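Stop Trucking the Smolts

Feb 19, 2024

I've been fishing the Skellero since I was tall enough to hold a rod over the side of my uncle's boat, so I come to this with plenty of bias and you should know that going in. I love the hatchery truck. When I was a kid the whole town drove out to the Fladis landing in April to see it back down the ramp, and somebody would pull the gate and out came this silver rush of little fish, and we all cheered. It felt like Christmas!

And I think we should quit doing it. Or at least quit doing it the way we do it now.

If you don't live around here, the short version goes like this. The Clulimeck hatchery sits way up the basin, above the Shek dam. Every spring the young salmon - smolts, they're called at that stage - get loaded into tanks and driven around the dam and most of the lower river, then let go near salt water. The idea is that they skip the turbines, the slow warm reservoir, and all the bass waiting with their mouths open. More of them reach the ocean alive. I believe that part. I've never heard a good argument against that part.

My trouble is with what happens when they come home. A salmon finds its way back by smell, more or less, and it picks up that map on the way down. Drive it past most of the river in a tank and you've handed it a map with the middle torn out. So some of them come back and wander. They turn up in side creeks they have no business in, they poke around the mouth of the river for weeks, and they end up spawning on top of the few wild fish we have left. Last fall the count at the Shek ladder was 515 adults. For the whole run! My uncle used to say he'd seen almost that many from the bridge before lunch, and okay, he was a fisherman and you can take a bit off that, but still.

People get mad at me when I bring this up (my brother-in-law has stopped passing me the potatoes). They hear it as me being against the hatchery. I'm really not. I buy my license and my salmon tag every year and I'd pay double for the tag if the money went where I wanted. What I want is for the fish to swim. Open the spill gates at Shek at night for a few weeks in spring, when the smolts are moving, and let them go over the top in the dark with a good push of water behind them. The river did this by itself for a very long time.

Yes, it costs money. Water that goes over the spillway doesn't make power, and the utility says it would add 18 dollars a year to the average household bill. I've got a drafty house and I notice my power bill, believe me. I spend more than that on hooks I leave in submerged logs. I also know there are folks on my road for whom it isn't nothing, and I'd like to see them get a credit, and I'd like to see it written into the plan before anybody votes on it and not tacked on later when everyone's tired.

The other thing I keep hearing is that we need more study. We've been studying for eight years. There's a shelf in the Fladis library with the reports on it and the top one runs to 400 pages, and I read a fair amount of it over the winter, with a lot of coffee. It says what the old guys at the ramp say, only with charts. Fish that swim down come back to the right place more often than fish that ride.

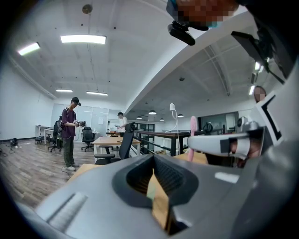 So would spilling water at night mean the end of the Clulimeck hatchery? The hatchery would go on raising smolts as it does now, and the change would be in where it lets them go, at the outlet pond above the dam.

I'd go slow if it were up to me. Split the smolts, half in the trucks and half in the river, clip them differently so we can tell who's who at the ladder, and give it enough years for the adults to show up. If the truck fish do better I'll say so in print and I'll bring the potatoes.

The comment period on the Shek operating plan closes in April. You can drop a letter at the district office in Fladis or hand it to them at the meeting. Mine's already in, and it's a lot longer than this.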